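Search this wiki Go Search

Hand demonstration (robot teaching)

Hand demonstration is a way of teaching a robot in which a person performs the task and the movement is recorded for later training. It is one of the two common families of teaching by example. The other is remote control, where the person moves a distant arm through a joystick, a headset or a smaller copy of the arm.

Remote control

In remote control the robot itself does the work, so the recorded movement is always one that the robot can make. The weak side is speed. An operator feels little of the contact and must wait for the arm, and cloth is especially difficult. The Hedlund arm, which was used for teaching at Koltness, needed 58 minutes for a set of folds that a person finished in 2.

Hand-held grippers

With a hand-held gripper the person carries only the fingers of the robot and goes to where the task is - a kitchen, a bedroom, a workshop. A camera on the tool records what is in front of the fingers, and the path of the tool is calculated afterwards. For work with two hands, one gripper is held in each hand. The person should grasp things only with the fingers of the tool, because a movement made with the bare hand is not available to the robot.

Household cloth is a frequent subject. Clothes have no fixed shape, and the same garment looks different each time it is put down. For this reason many short recordings are preferred over few long ones. The Bandelden collection contains 900 recordings of folding and sorting, of which 259 were made in lived-in bedrooms. Kendra Bouchard, who prepared its guide for demonstrators, recommended a steady pace and a short stop before every grasp. She also advised changing the starting position of the cloth - a robot that has seen only one position often fails in another.

Limits

The human arm can reach positions that a robot arm can not, and such recordings must be removed. Fast turns make the picture blurred and the path uncertain. In Stiltdale both methods were combined, with remote control kept for the final correction.

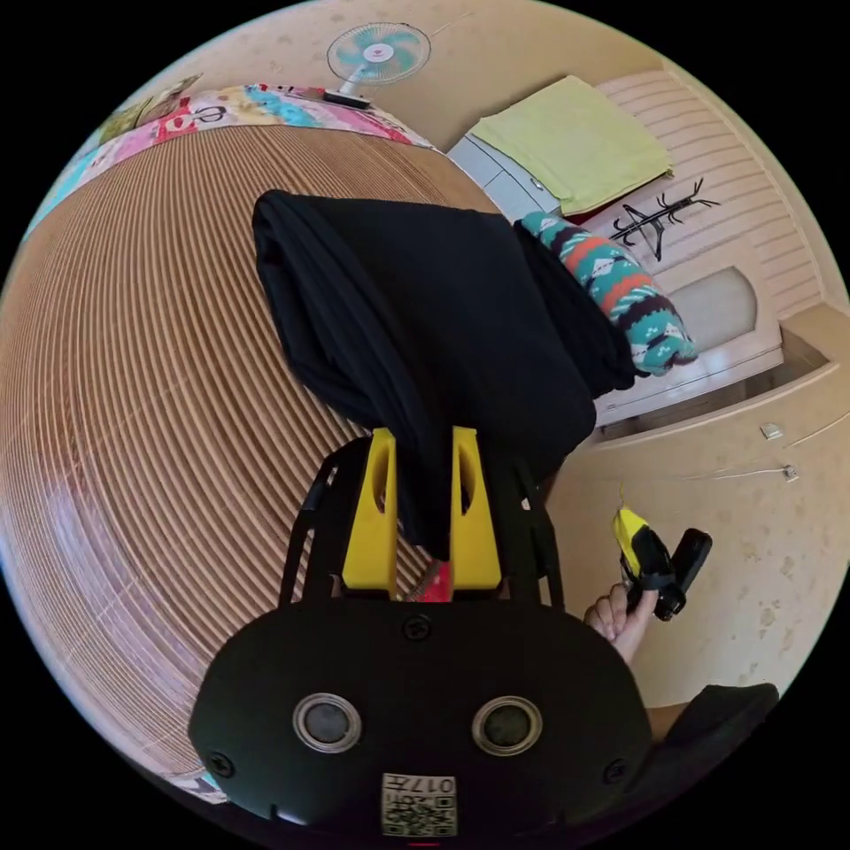
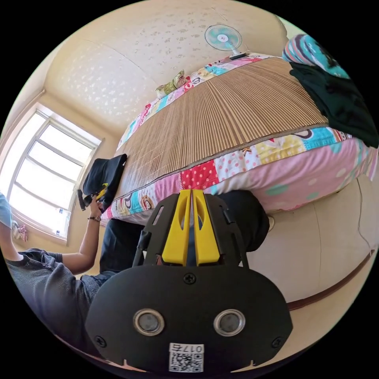
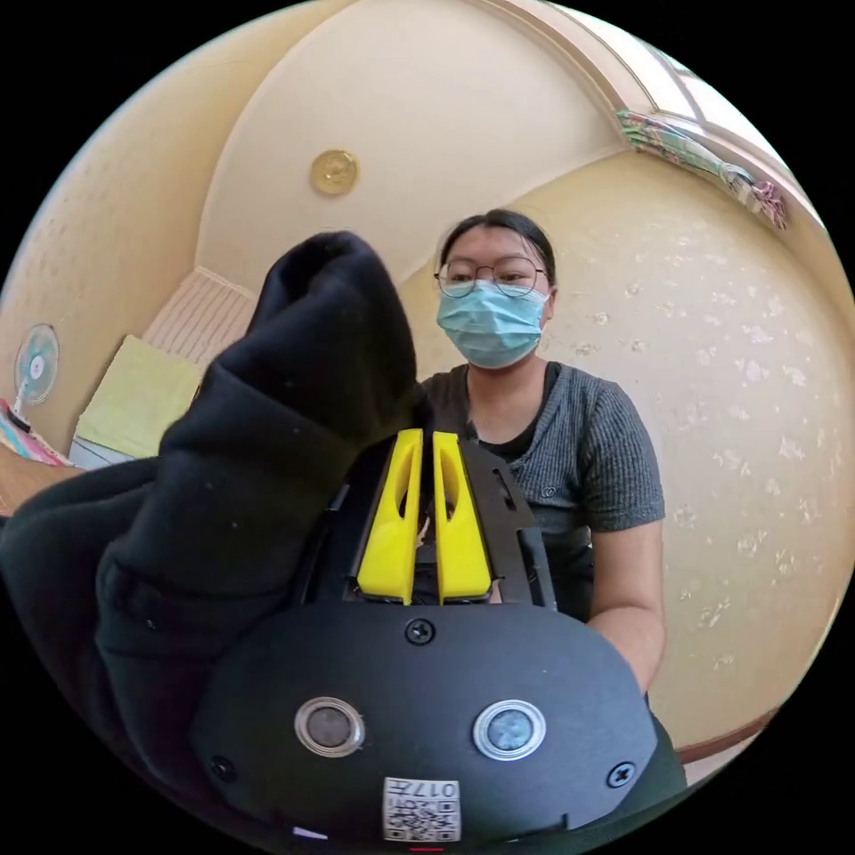 Views from hand-held grippers with yellow fingers, in a home setting. Black fabric is held in the fingers in the first view.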